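Gallcombe Mend & Make Do
Community help > Computers > Older desktops

Crossbar inside an old desktop, do I have to take it off?

Posted by Catinca Cozma, 01/08/2020

Hello all! I've been given an old desktop and I'm having a lovely time with it. I want to clean it out and put in a sound card I bought for 2 pounds at the Grecu shop. I've never had the lid off a computer before and I can't believe how much is packed in there.

There's a metal bar going right across the inside, over the back of the board, and it's in the way of my hand. Does it come out? I don't want to bend anything. Also, is there a trick to the big white plug with the black and yellow wires going into it? I gave it a little tug and it didn't budge, so I stopped.

It's all switched off and unplugged at the wall, before anyone asks!

Mwangi Rweyemamu

Welcome to the best hobby going! Yes, on nearly every case of that sort the bar comes out. Look at both ends for a screw or a clip. If it's a plastic clip with a knob, try turning or easing the knob gently and see whether it gives, and look for any thin wires threaded through the bar next to it before you lift. Those are easy to snag, so feed them back through the gap slowly and note which way they ran.

The big white plug is the main power to the board. It will have a latch on one side. Press the top of the latch in with your thumb, which lifts the bottom off its hook, then rock the plug straight up. Hold the plug itself and leave the wires alone. They can be really stiff the first time (mine took me most of an evening and a cup of tea). You may not need to unplug it at all for a sound card, though.

For the card, find the long white slot, then undo the one screw holding the blanking plate in line with it at the back. Keep that screw, it holds the new card down. Push the card in evenly until it sits level. It's such a good feeling when it goes home!

Costel Preda

Just hoover it.

Irina Mihăilă

Please don't hoover it, Costel! A soft paintbrush and a can of air is much kinder, and hold any fan blades still with a finger while you spray.

Adding to what Mwangi said, do check your card is the right sort for the slot before you take anything apart. The notch in the gold edge has to line up with the bar in the slot. And have a look at the capacitors, the little cans standing up beside the slot. Flat tops are what you want. If any are domed or crusty, post again and we'll talk you through it.

I did one of these last November and loved every minute, so do tell us how you get on with the sound!

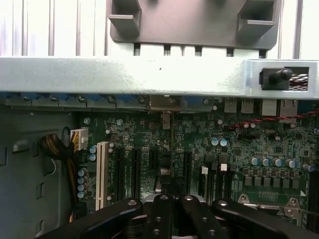
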